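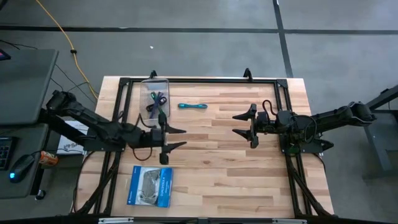

Adwoa Abugri says the first corner at Wuleo is the best in electric racing, and after watching her take it in practice I'm inclined to agree. She has signed on for another season with Pukulska in the Mostater Cup, and she could hardly sit still while we talked about it.

"I said yes before they'd finished asking," she laughs. "We were 11 points off the title last year. Why would I go anywhere else?"

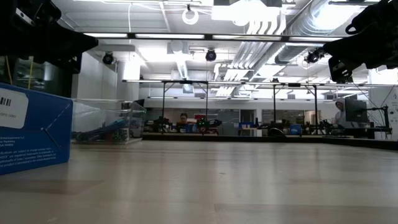

Blue box on the tabletop, label showing.

The big change is the Kurtuluş round in April, a street race of 692 metres a lap (yes, really!) with hardly a straight to speak of.

"You're turning the whole time," she says. "Your arms go first, then your neck. I love it – it's like karting with the walls moved in."

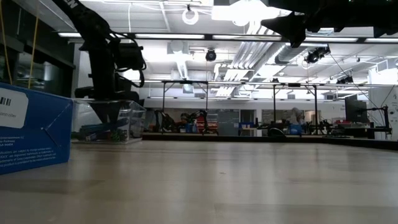 Pukulska will run five cars this year, its biggest entry yet, and Abugri has been in the workshop most evenings learning her way round the new one. She is less tidy than her mechanics would like. Her own kit travels in a clear plastic bin much like the one behind the blue box, all thrown in together, and she swears she can find anything in it.

"I did 1000 laps on the simulator over the winter and I still wanted more," she says. "The new car talks to you under braking. Last year's just sulked." 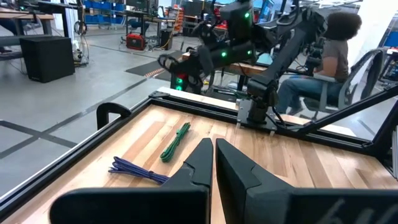 Purple and green cables, coiled on the worktop.

Testing carries on at Wuleo next, with her team-mates still to be named. She has asked for the early slot, when the track is coldest.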